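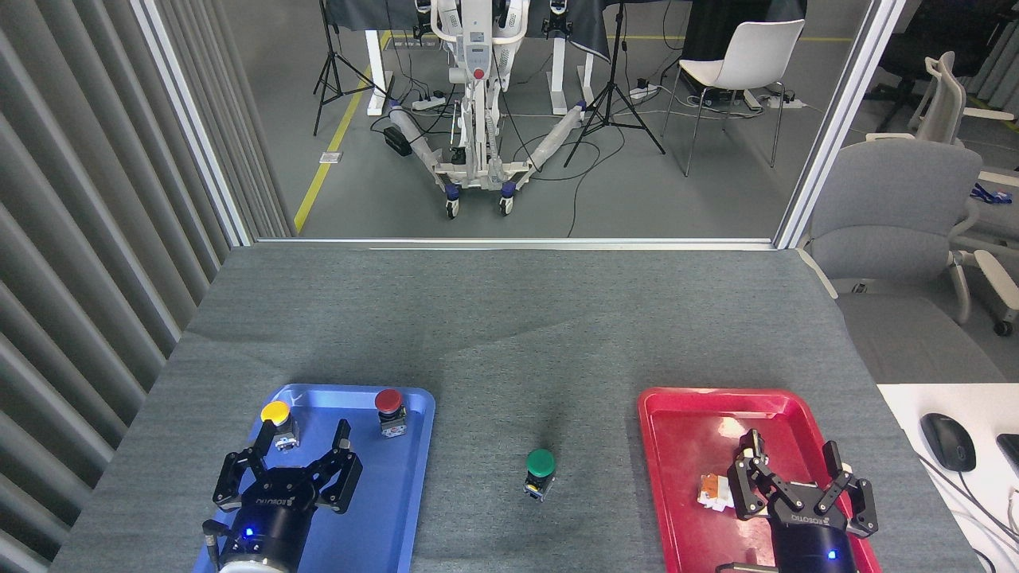 Push buttons at the sorting table, with blue and red trays for parts.

Norkberg Opens Parts Room for Reuse of Switches

The Norkberg Technical Center has opened a parts room where used push-button switches are sorted and set aside for its evening wiring courses. The room began receiving parts on 7/25/21 and will serve students when classes resume in September.

Parts are sorted by hand size and cap color on a carpeted table, then logged and shelved. Yellow, red and green buttons are handled first, as they are the ones most often requested for the control panel course taught by Bernadette Tran.

"Students need to handle the terminals themselves before they draw a circuit," said Tran. "A diagram is easier to read once you have tightened a few screws."

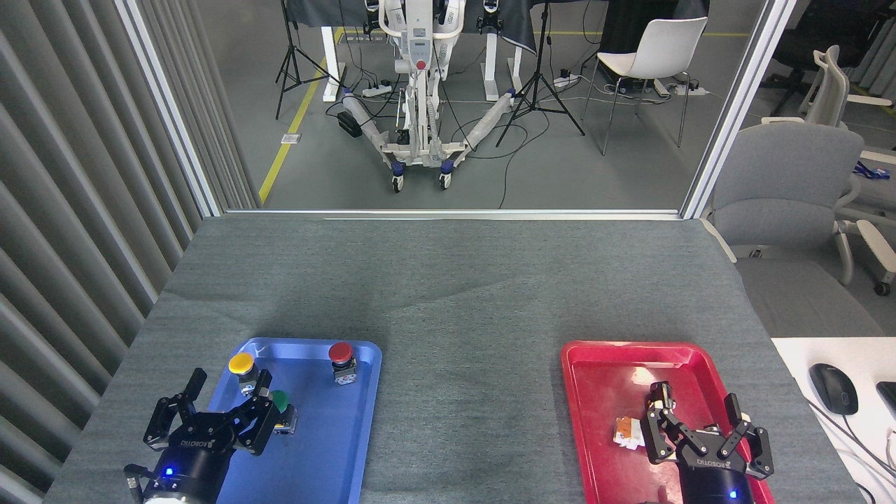

Yellow, red and green buttons together in the blue tray.

The center has set aside $3,375 for shelving, labels and test meters. Hadi Majali, who oversees the workshops, said the stock is expected to reach 500 parts by the end of the fall term – enough to supply each of the 23 places in the course.

Local businesses may donate switches, lamps and terminal blocks in working order. Items with cracked housings or missing screws cannot be accepted. Donations should be arranged in advance with Yesenia Tapia at the front office, and larger deliveries require 14 days' notice.

Registration for the wiring course remains open.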